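Saturday, grading suite notebook, Savix finale, episode 9

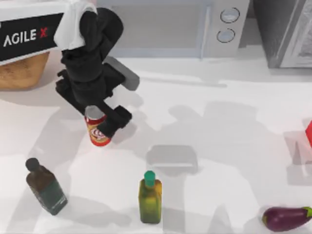

Sound department queried the cliffhanger cut first thing: the last shot before black runs long, and the audience will have guessed who is at the door before the door opens. They want it trimmed to the handle turning. Passed to the edit, no decision yet.

State of the conform at 10.40:

- Reels 1 and 2 locked. Reel 3 still has a placeholder for the harbour flashback.
- 166 shots in the episode after yesterday's recut.
- Nolosby returned the hospital corridor shots overnight. Grain matches. Black level slightly high on the wide, corrected here with a small lift adjustment, not sent back.
- Temp music still under the wedding. Cleared cue is the same tempo but starts later, so the dissolve will need moving.

Recap problem. The "previously on" uses the graded version of the rooftop argument from episode 2, which went out in the old display transform. Against the new main titles it looks green. Tried a straight conversion and the skin tones went flat. Regraded by eye from the original camera files, matched to a still from the broadcast master. Acceptable. Saved as recap_v4; please don't use v3, the audio is out by two frames.

Wiegand scene: the flash of the letter is now legible if paused. Script has this kept back for next series. Softened the lower half of the page and checked it at full size on the large monitor. Name can't be read. First line can, and the script allows that.

Drument want a spoiler-free screener for the press. Agreed version stops at the end of part four, before the car. Watermark top left, low opacity, burned in. Export took roughly 9 minutes at half resolution. The full one goes on tonight after the backup finishes.

Outstanding:

- [ ] Harbour flashback, final plates
- [ ] Answer on the door shot
- [ ] Move wedding dissolve once the cue is laid
- [ ] Loudness check on part five
- [ ] Caption file still timed to the previous cut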